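How to wash clothes in cold water and still get them clean

For many years I washed everything warm, as my mother did. When I moved to Rendville the building had only one shared heater, and in January the hot water was finished before 7 in the morning. So I had to learn the cold way. I write down my steps for other people in the same situation.

First, sort by dirt and not only by color. Shirts worn one day at a desk can go together. Socks, kitchen towels and sport clothes go in another load, with a longer cycle.

Second, treat the stains before the wash. Put a small drop of liquid detergent on the collar or the spot, rub it with your finger, and wait 17 minutes. I am strict with this time, but you can be more relaxed. For oil I do it 2 times.

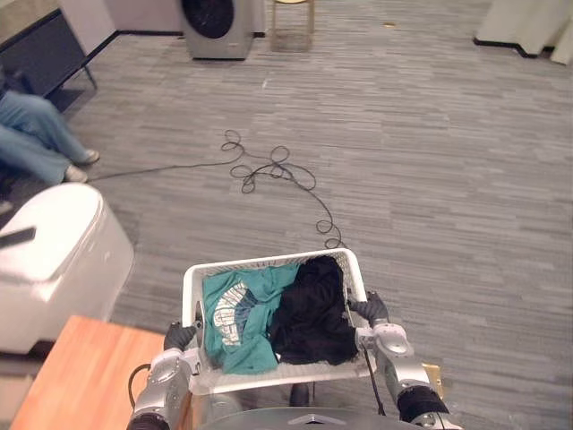
Can I use powder detergent in cold water?
Powder works if you melt it first in a cup of warm water and pour the cup into the drum. Dry powder often leaves white marks on dark cotton. I use the liquid from Sunstead now, mostly from laziness.

Third, do not fill the drum to the top. Your hand should fit flat between the clothes and the upper wall. Cold water needs more movement to carry the dirt away, and a full drum cannot move well.

Fourth, take the clothes out soon after the cycle ends. If they stay inside, they get a smell, and then you must wash again.

One warning — bed sheets after a sickness, and baby cloths, I still wash hot. My neighbor Chia-hao Tseng washes also his towels hot once a month, and they are softer than mine, so maybe I will copy him.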